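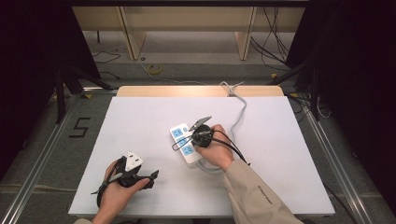
Notes on the desk extension lead, and on putting it in order

It has been my intention since May to set down a few remarks on the arrangement of power in the small study at the back of the house. Readers who followed the earlier entries on the shelving will recall that the room has a single double socket, placed behind the door, and that all equipment must be supplied from there by means of an extension lead.

The lead now in use is a white power strip with blue socket faces. It was purchased from Doucette, together with a second of the same pattern which remains in its box. The colour was not a matter of preference. It has nevertheless proved convenient, as the blue faces are easily found under the desk in poor light, where the previous all-white model was not.

On the selection of plugs

The household had accumulated a considerable number of chargers and adaptors over the years, the greater part of them kept in a drawer. Each was examined before being admitted to the study. Those with cracked casings or damaged flex were set aside for the recycling centre. Those whose appliance could no longer be identified were placed in an envelope and will be kept until the end of the year.

Three-pin plugs with a large square body present a particular difficulty, in that they tend to encroach upon the neighbouring socket. It is advisable to try these first and to fit the slimmer ones afterwards. The lamp, the printer and the radio (an Eltton, still in good order) were accordingly assigned their places on the strip and should not be moved without reason.

On the work surface

All sorting of this kind is carried out on the light wooden table, with a white board laid flat upon it. The board protects the surface from scratches - the metal pins are surprisingly unkind to wood - and small items are readily seen against it. My sister-in-law, Manon Ross, has suggested a cloth for the same purpose. A cloth was tried and was found to gather under the cables.

Outstanding matters

The cord of the new strip is 2 metres in length and reaches the wall with little to spare. It will be fixed along the skirting board with clips, once these have been obtained. Labels for the individual plugs are also to be written. Florence Gagnon has kindly offered the use of her label printer for this purpose, and I expect to collect it from her next week.

Posted 14/09/2025, under Household, Study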